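Home » Workshop » Looking After Rubber and Plastic Parts

Looking After Rubber and Plastic Parts

Posted by Olga Urquijo in Workshop Tips

Most of the rubber in a house gets no attention until it cracks or goes sticky. Door seals, appliance feet, jar gaskets, tool grips and hose washers all last longer with a little cleaning and sensible storage.

Cleaning

Start with warm water and a few drops of dish soap on a soft cloth. Wipe, rinse with a second cloth and let the part dry in the shade. Skip gasoline, paint thinner and acetone. They take the dirt off quickly, but many kinds of rubber swell or soften afterward.

For black marks on smooth plastic, make a paste of baking soda and water and rub lightly with a fingertip. Try it first on a spot that doesn't show – glossy plastic can turn dull.

Fabric straps and webbing can be brushed dry with an old toothbrush, then sponged with the same soapy water. Don't put them in the dryer.

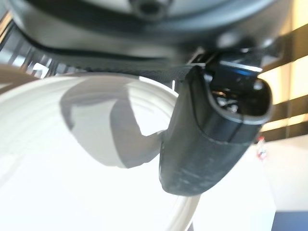
Light scuffs on a matte black surface.

Scuffs like these are usually left alone. Sanding a rubbery surface takes away good material and leaves it uneven. If a grip has gone slick, wipe it with rubbing alcohol on a cotton pad, once, and see how it feels the next day.

Sticky handles

Soft-coated handles on older screwdrivers and flashlights often turn tacky. Talcum powder helps for a week or two. To take the coating off for good, rub it with alcohol and a rag and expect to use several rags. The hard plastic underneath is fine to use.

Storage

Keep spare seals and washers flat in a closed bag, out of the sun and away from the furnace. Do not hang O-rings on a nail, as they take the shape of the nail. Write the size on the bag. I keep mine in a cookie tin under the bench, and the refrigerator gasket lies on the shelf above it.

Silicone grease is good for faucet O-rings. Petroleum jelly is not, though plenty of people use it.

Comments (3)

Cathal Ó Dálaigh: Does the talcum trick work on car door seals? Mine stick every June.

Olga Urquijo: It does, but it leaves white marks. Use a silicone stick on those.

Ebuka Okonkwo: Cornstarch works too if you have no talcum.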